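Laundry Service at Haugen Residence Moves to the Folding Table

January 2022
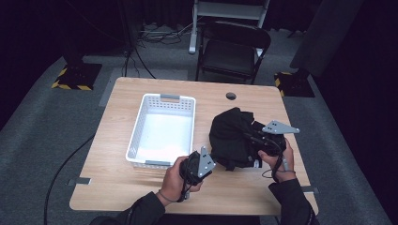 When the Haugen residence reopened its east wing, the laundry service was the last department to receive a permanent room. Vidar Lindholm, who has supervised the service for four years, spoke with the newsletter about the new arrangements and about what residents and their families may expect from them.

The most visible change concerns sorting. Clothing was previously sorted on top of the dryers, a practice that Mr. Lindholm describes as convenient for the staff and hard on the clothes. "Buttons went down behind the machines, and so did socks," he said. "We moved the dryers in May and found a shoebox full of things that people had reported missing."

Each resident's clothing is now brought to a table and handled one basket at a time. The basket is emptied, the garments are checked for name labels, and the folded items go back into the same basket for delivery. A second basket is not brought to the table until the first has left it.

"It is slower by the clock," Mr. Lindholm acknowledged. "We handle 500 pieces in an ordinary week, and in the first week we were behind every afternoon. By the third week we were finishing at the usual hour."

The residence chose plastic baskets with open sides in place of the canvas bags used before. Mr. Lindholm said that the bags held moisture and were difficult to clean between residents. The baskets are wiped down after every delivery and stored upside down on the shelf by the door. He asks families who bring their own containers to choose one with handles at both ends.

Dark clothing receives separate attention. Black sweaters and jackets are shaken out and inspected under the lamp, as lint and small tears are easily overlooked. "A black garment in a heap tells you nothing," he said. "You have to find the shoulders first. Once you have the shoulders, you can fold it."

Holger Hedlund, who manages household services at Haugen and at its sister residence, Lekomby, said that the same procedure will be introduced there once a suitable room has been cleared. Lekomby has 32 residents and currently sends its bed linen to an outside firm, Lunari. That agreement covers sheets and towels only and will remain in place.

"Personal clothing should stay in the house," Mr. Hedlund said. "A resident who asks about a cardigan in the morning ought to have an answer before lunch."

Mr. Hedlund added that complaints about lost items have declined, although he declined to draw firm conclusions from so short a period. A fuller account will be given at the next meeting of residents and families.

Families are reminded that labels should be sewn in at the collar or waistband. Iron-on labels come loose at 40 degrees Celsius after repeated washing and are no longer accepted. Unlabeled clothing is kept on the rail outside the laundry room and may be claimed on any morning.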